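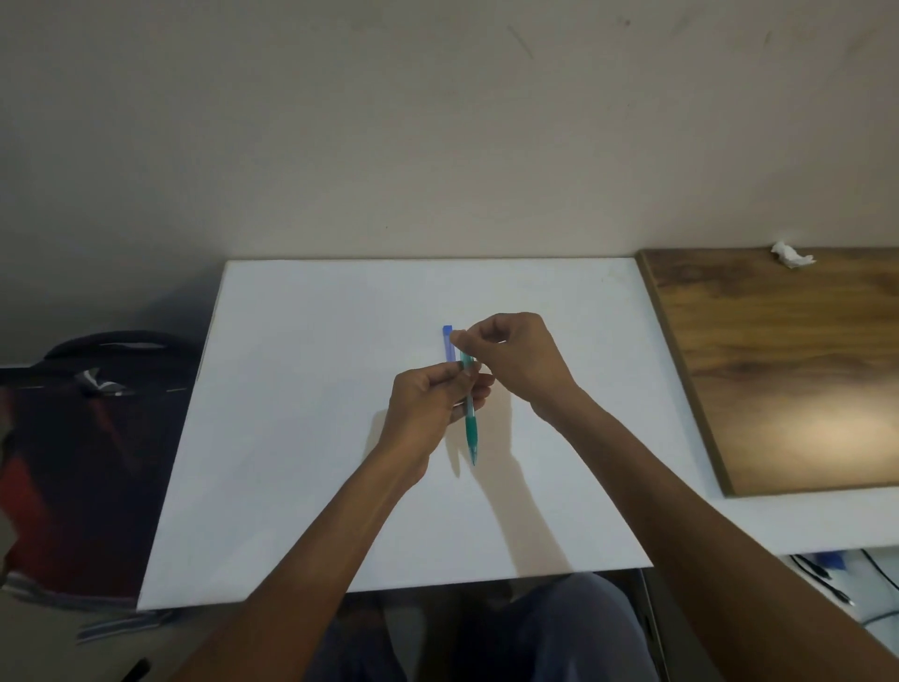

Two hands and one teal mechanical pencil. A robot can learn a lot from a job this small!

How do you teach a robot to use a pencil?

Hi, I'm Adelmo Melis, and I work at a robot lab called Grorniswood. My favorite robot there is named Zorby. Zorby has two arms, two hands and no idea what a pencil is for. My job this year is to help with that.

Try something for me. Pick up a mechanical pencil and fiddle with the top end of it. Did you have to think about it? I bet you didn't. One hand held the pencil steady and the other hand did the fiddly part, and your fingers knew how hard to squeeze. You've been practicing since you were a baby grabbing at spoons.

Zorby hasn't had any practice at all. The old way to teach a robot was to write down every single move: go left this much, close your fingers this much, stop. That works great if the pencil is always in exactly the same spot. But move it over by the width of your thumb and the poor robot grabs a handful of air (I've watched this happen, and I did laugh).

So we tried a different way, and it's called learning by watching.

A person does a small job with their own two hands while a camera looks at it from up near the head. That way the camera gets almost the same view as the person doing the work. You can see the arms coming in from both sides, just like you see your own arms when you look down at your desk. Zorby's cameras are up in its head too, so the view is one it can use.

Each recording is called a demonstration, which is a long word for "watch me do it." Then a computer program goes through them over and over, looking for patterns. Where do the fingers go first? Which hand holds still? When does the other hand move? We named our program Pakis, after a cat.

Now for the test! We wanted to know if more watching makes a better robot. First we let Pakis learn from 1000 demonstrations, then from 2000, then from 4000. After each round, Zorby got a pencil and had a go.

With 1000, Zorby mostly poked the pencil and rolled it off the table. With 2000 it could pick one up, but it held on with both hands in the same place, like you'd hold a baseball bat. With 4000 it started to do what people do - one hand low down to hold, one hand up at the top to work. I yelled so loud that someone came in from the hallway.

There was a surprise, too. When every demonstration was done at the same desk with the same pencil, Zorby got mixed up by a new desk. When we used lots of different desks, with other stuff lying around on them, it did much better. A bag on one side or a board on the other didn't bother it so much anymore.

Zorby still drops plenty of pencils. It is also very slow, and you could write your whole name before it gets a good grip. Next we're going to try shoelaces, and I'm a little nervous about the knots.

Want to try this at home? Ask a friend to be the robot. Tell them how to sharpen a pencil using only words, and they have to do exactly what you say and nothing else. Then swap places, but this time just show them. See which way goes faster!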